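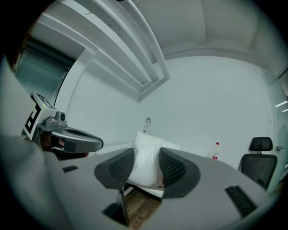
Soft and white, held between two dark gray pads.

About Barnley

Barnley sells rolling papers, filter tips, pipes, pipe cleaners and storage jars to adults. We have a shop with a counter and a website with a cart, and the same stock goes out through both. If you came to this page looking for a founding story with a mountain in it, there isn't one. Etelka Erdős bought a box of rolling papers that claimed to be "ultra slow burning," timed them against the cheap ones from the gas station, and got the same result. She wrote to the company. They sent her a sticker.

That was the start of the Adomaitis notebook, named for the street where Etelka was living then. She wrote down what a package said, then what the product did, and left the third column for swearing. Najwa Matar read it and said it should be a store. Etelka didn't think much of the idea, and she still brings up her objections when the rent is due.

Why we are hard to sell to

Our trade runs on adjectives. Papers are "artisan." Glass is "scientific." A jar with a rubber ring is a "curing system." We get sales sheets every week from people who would like us to carry a new line, and most of those sheets would read the same if you swapped the product for a shampoo.

So we ask dull questions. Where is it made? Who makes the gum on the edge of the paper, and what's in it? When you say the glass is thick, how thick, and measured where? Is that color in the glass or on the glass? A good supplier can answer most of this in one email. A bad one sends a discount code.

The last time we counted, 333 products had come through the door as samples and 238 of them had gone back, or gone in the drawer, or gone in the trash. Rami Farah keeps that count and would like it known that he doesn't enjoy it as much as people think. Some of those products sell very well elsewhere. We have seen customers walk out of here and buy them down the block, and they may be perfectly happy. We just couldn't work out what to say about them with a straight face.

How a product gets onto the shelf

Two of us have to use it for a month. They don't compare notes until the month is over. If one of them likes it and the other doesn't, it goes to a third person, usually Lama Nassar, who is the least patient and therefore the fastest.

Papers get rolled, obviously, but they also get left in a coat pocket and in a kitchen drawer, and then rolled again. Plenty of papers are fine out of the pack and hopeless after a week of ordinary life. The gum is the usual problem. Too little and it lets go, too much and you get a stripe of glue down the side that tastes like an envelope.

Pipes get cleaned before we form an opinion of them. This annoys some of the glass makers we buy from, who would rather we started with how it looks in the window. We have nothing against how it looks in the window. But a pipe you can't get a cleaner through is a pipe that will be thrown out, and we've stopped carrying several pretty ones for that reason alone. Bends are where it goes wrong. If the maker tells us the shape is "self-clearing," we ask to see one they've owned for a year. We are still waiting to see one.

Jars get filled with dry rice, closed, and left on the windowsill next to a small humidity gauge. The gauges aren't laboratory equipment and we don't pretend they are. They do show you which lids leak. Lids leak more than you'd expect, including on jars that cost as much as a decent dinner.

Filter tips we were slow to carry at all. The claims printed on them are some of the worst in the business, and we won't repeat any of them. Our position is that a tip keeps bits out of your mouth and gives you something to hold. Nothing we sell makes smoking safe or healthy. If a package says otherwise we don't stock it, and if a customer tells us otherwise we change the subject to jars.

What we make ourselves

Not much. We held out against a house brand for a long time because most house brands are somebody else's leftovers with a new band around them. In the end we did two things.

Horkby is our plain paper. It's unbleached, comes in a flat pack with a magnet closure, and has no pictures on it. We ask the mill for a slightly heavier sheet than is fashionable. Thin papers are what everyone brags about, and if you roll every day and have steady hands they're lovely. A lot of people have neither, and they tear them. If you've been told that heavier paper means you don't know what you're doing, you were told that by someone with a thin paper to sell.

Flitness is a pipe cleaner. The name was Yara Awad's idea and was supposed to be temporary. It has a stiffer wire than the craft store kind and shorter bristles, and it comes in a paper sleeve, because the plastic tubs we tried first cracked in the mail. Our first batch shed. We sold 3,579 packs before we were satisfied that it wasn't just a few unlucky customers, and we should have stopped sooner. Anyone who bought one of those packs can still have a replacement. Write to us and tell us, and we'll take your word for it.

Who works here

Etelka Erdős owns the business and does the buying. She answers supplier email in the morning and tends to be in a better mood after that's done.

Najwa Matar runs the shop floor and the website. If a product page is short, it's her work. She takes out any word she wouldn't say out loud to a person standing at the counter, and some pages end up as a size, a color and a price. We get complaints about this. A few of them were fair, and the pages for glass now include inside measurements too.

Rami Farah handles the samples, the returns and the packing bench. He's the one who decided we would stop using foam peanuts, and he picked the boxes we use now after dropping a good many of them down the back stairs.

Lama Nassar does testing and keeps the books. She thinks most of what we sell could be replaced by a better version of something people already own, and she has said so to customers.

Yara Awad looks after wholesale and the small glass makers we buy from directly. She came to us from a competitor, which we mention only because she knows what the markup is on practically everything and has been very useful in meetings.

About the reviews on our site

We publish the bad ones. We also don't believe all the good ones, including our own. When a new item gets a run of five-star reviews in its first few days, all of them two sentences long, we take them down and ask the supplier whether they'd like to tell us anything. That has cost us two accounts so far.

We don't pay for reviews, and we don't send free products to people with large followings. We did it once, in the early days. The video was very well lit and said nothing true about the jar.

We also don't hand out awards or put "staff pick" tags on the shelf. Every shop has those tags, and in our experience they tend to land on whatever was ordered too heavily in February. If you want to know what one of us uses at home, ask. You'll get five different answers and at least one of them will be cheap.

Things we're asked a lot

We don't carry vaporizers. We tried to learn enough to sell them responsibly and decided we hadn't. The battery questions alone were beyond us, and the manuals were no help.

We don't sell anything to go in the papers or the pipes. Rules differ from state to state and they keep changing, and we'd be the wrong people to explain them.

We check ID in the shop, every time, including regulars, and there's an age check on the website at checkout. Some people find this insulting. We'd rather have that argument than the other one.

We do price match on papers, within reason. We don't on glass, where two pieces that look identical in a photo often aren't. Bring the other one in and we'll happily look at it with you, and if it's as good as ours we'll say so.

If something breaks on the way to you, send a picture of the pieces and we'll replace it. If it breaks because you dropped it in the sink, we're sorry, and that one's yours. Pipes get dropped in sinks a great deal. Put a dish towel down first.

Getting in touch

Email is best, and a person reads it. The phone rings at the counter, so if the shop's busy it may ring for a while. Suppliers are welcome to send samples, with a list of materials in the box. Samples without one go back unopened at your cost, and yes, that includes the ones with candy in them.

Makers who work alone or in small studios should write to Yara. Tell her what you make, how long it takes and what you'd need to be paid for it. You don't have to have a brand, and photos taken on a kitchen table are fine.

Page last updated March 16, 2025.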